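Snack storage: one big bin or lots of small tubs?
Home > Kitchen and Pantry > Storage

nanda_k
Posted 1st May
We get through a lot of individually wrapped snacks here, mostly for lunchboxes, and they have ended up all over the kitchen. I'm thinking of one open plastic bin on the worktop. Does anyone do this, or does it all sink to the bottom?

Plustine
Did it for years. It sinks to the bottom. I found wafers at the back of ours that went out of date in August. Small tubs with lids, one kind in each, labelled.

Fouad Kamel
I don't agree with that. With tubs you end up with 10 lids and no room to put anything down. One bin works if you empty it every couple of weeks and put the oldest on top. Mine is 28 cm deep and that is as deep as I'd go.

Plustine
Emptying it every couple of weeks is the job I'm trying to avoid.

Han
You can do a bit of both. Keep the bin, but put one lidded tub inside it for whatever you buy most of, and leave the single bars and packets in the front. Anything opened goes in a bag, folded over, at the back.

nanda_k
Does the tub not take up all the space?

Han
Depends on the tub. Push it right to one end. A square one wastes less than a round one.

Plundska
Does the bin need holes in the sides? The ones I've looked at are 2 for the price of one but they are solid.

Fouad Kamel
Makes no odds for wrapped things. Biscuits want a proper tin anyway - a bag folded over is no good after a day or so.

Han
Ours don't last a day or so.

Plustine
I counted ours last night because of this thread. 87 packets, and more than half were the same wafer. So I will give you that one tub for the main thing makes sense. Still wouldn't leave the rest in a heap.

nanda_k
Thanks all. Going with Han's way for now. I tip the small ones out on the board, get them together and put them back in by the handful. Bars lying flat, crackers standing up at the side.
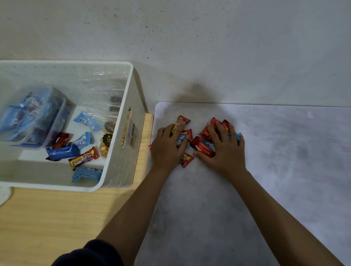

Plundska
I'd still want a divider for the small packets. A strip of stiff card cut to the width of the bin would do it, and you can move it along when you've been shopping.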